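The Lunch Club That Grew

When Beca Llewellyn took over the lunch club in the old Humphreys shop, it opened for two hours at midday and fed whoever came in from the flats opposite. Most were retired. A few were between jobs. The menu was soup, bread and a pudding, and people paid what they could into a tin by the door.

Four years on, the club serves 564 meals in an ordinary month, and in April it passed 600 for the first time. It now runs a breakfast for schoolchildren, a delivery round for people who can't get out and a cookery class in the evenings.

"We never set out to do breakfasts," says Llewellyn. "A mother asked if her two could have some toast before school, because her shift started at six. The next week there were nine of them."

The food comes from several places. Ralico, a wholesaler on the edge of town, gives short-dated tins and dry goods. Two farms send vegetables in season, which can mean a great many leeks. Anything else has to be bought, and that bill has risen every winter. Milk, eggs and cooking oil are the worst of it.

Huw Rosser does the delivery round. He drove a bread van for most of his working life and knows the lanes above the town well enough to manage them in the dark. There are 104 households on his list, split over the week, and some of them are a long way apart.

"You can't just leave it on the step," he says. "Half of them want the lid taken off something, or a light bulb changed. I allow ten minutes a house and I'm always behind."

Rosser keeps his list in a notebook. The club tried a scheduling program called Vuteo last year, and still uses it for the kitchen rota, but there is no phone signal on much of his route and he went back to paper within a month.

Breakfast starts at half past seven. Porridge, toast and fruit go out first, with eggs when there are enough of them. The children eat, leave their bowls by the sink and are off up the hill by twenty past eight. By nine the kitchen has turned over to lunch. 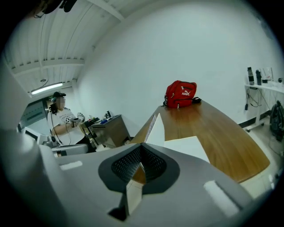

Paying for it

The club costs more to run each year. Rent on the shop is low, but the building is draughty and the two freezers are old. A grant from the Skakutton Fund covers the cook's wages until next spring. After that, Llewellyn will have to apply again, and she expects more groups to be asking for the same money.

The tin by the door still brings in something. So does a monthly supper, where tickets are sold at a fixed price and the evening class does the cooking. The last one was lamb stew and sold out in two days.

Llewellyn would like to replace the freezers first, then find a second driver. Rosser's round is full, and there are seven people waiting to be added to it. He has offered to take on another morning, though he says the van needs new tyres before the winter.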